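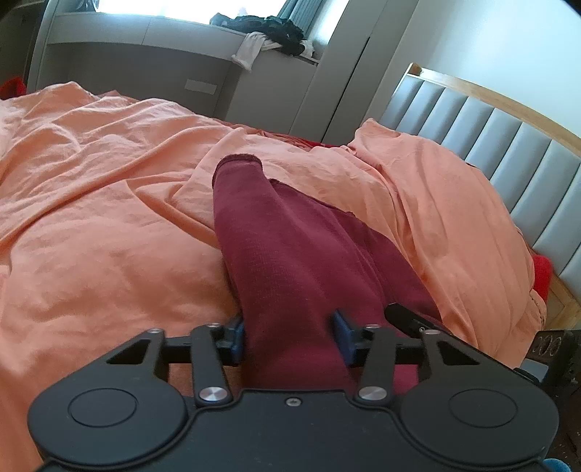 Fig. 1. Two-jaw gripper over a maroon garment on a duvet.

Unit 4: Budgeting for a gripper cell
Course notes, M. Serrano

Start with the task, then the price list. Cloth handling is the running case in this unit. The garment in Fig. 1 lies on bedding that is itself soft and creased, so the jaws have to take one layer and leave the other. Write that down as a requirement before you ask for a quote.

Cost lines to include

Gripper body. The Balar two-jaw unit is listed at $1506. Ask if the mounting plate is included.

Jaw pads. Budget these as a consumable. A set is $178, and you should plan on around 4 sets a year for fabric work. Pads go under operating costs – students often put them under capital and lose marks.

Spares. Pivot pins and screws are small items, but Valtura only sells them as a kit with a lead time of eight weeks. Order the kit with the gripper.

Test materials. Garments, bedding, pillows. Buy several weights of cloth. Secondhand is fine.

Setup time. Count staff hours at the full rate. The Calado quote we looked at in May left this line out completely.

Comparing quotes

Put all quotes on the same basis: same warranty period, same shipping terms, tax shown separately. If one supplier bundles training and another doesn't, price the training on its own line.

For next class

Read the Skoso quote and mark each line as capital or operating. Bring a one-page budget for a two-gripper cell, pads and spares included – typed, with totals.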